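Strömberg 공개일 참관 기록. 장소는 Wandasden 공장 및 부속 사격장. 관심 대상은 수렵용 조준경 Skutar와 오리 호출기 Dasik 두 품목이었고, 엽총탄 쪽은 시간이 맞지 않아 보지 못했다.

## 접수와 동선

접수 후 조별로 이동한다. 한 조의 정원은 8명이다. 총기 반입은 금지되어 있으며, 사격장에서는 비치된 총만 쓸 수 있다. 보안경은 입구에서 지급하지만 귀마개는 각자 준비해야 한다.

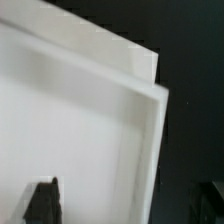

*최종 수정: 2025-07-18*

## Skutar 조준경

경통은 통절삭 방식이고 접안부만 따로 조립한다. 영점 조절 노브는 클릭감이 분명하며 장갑을 낀 상태에서도 돌아간다. 안내 자료에는 질소 충전 여부가 적혀 있는데 충전 압력은 없었다. 질문했으나 답변은 받지 못했다.

사격장에서는 100 m 표적에 3발씩 2회 쏘았다. 첫 회 탄착은 중심에서 왼쪽으로 치우쳤고, 노브를 보정한 뒤 둘째 회는 중심에 모였다. 거치대를 사용한 결과이므로 수렵 현장에서의 자세 사격과 바로 비교할 수는 없다. 저조도 성능은 낮 시간이라 확인하지 못했다. 멧돼지 수렵에 쓸 생각이라면 이 항목을 따로 시험해 보아야 한다.

## Dasik 호출기

리드는 단일형과 이중형이 있다. 단일형은 음역이 넓은 대신 호흡 조절이 까다롭고, 이중형은 약하게 불어도 음이 깨지지 않는다. 분해에는 공구가 필요 없다. 리드를 다시 끼울 때 방향 표시가 작아 뒤집어 넣기 쉽다. 실내에서 불어 본 것이어서 수면 위에서의 도달 거리는 평가하지 않았다.
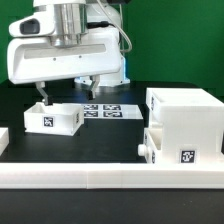

녹색 배경 앞의 흰색 로봇 팔과 그리퍼

## 참가자를 위한 메모

- 사격장 대기 줄이 길다. 공장 견학보다 사격 순번을 먼저 신청하는 편이 낫다.
- 주차장에서 사격장까지는 비포장길이다.
- 제품 현장 판매는 없고 주문서만 받는다.
- 조준경 마운트는 별매품이며 레일 규격을 주문서에 직접 기입한다.

다음 공개일은 11월로 안내받았다. 엽총탄 공정과 패턴 시험은 그때 참관한 뒤 이 문서에 추가한다.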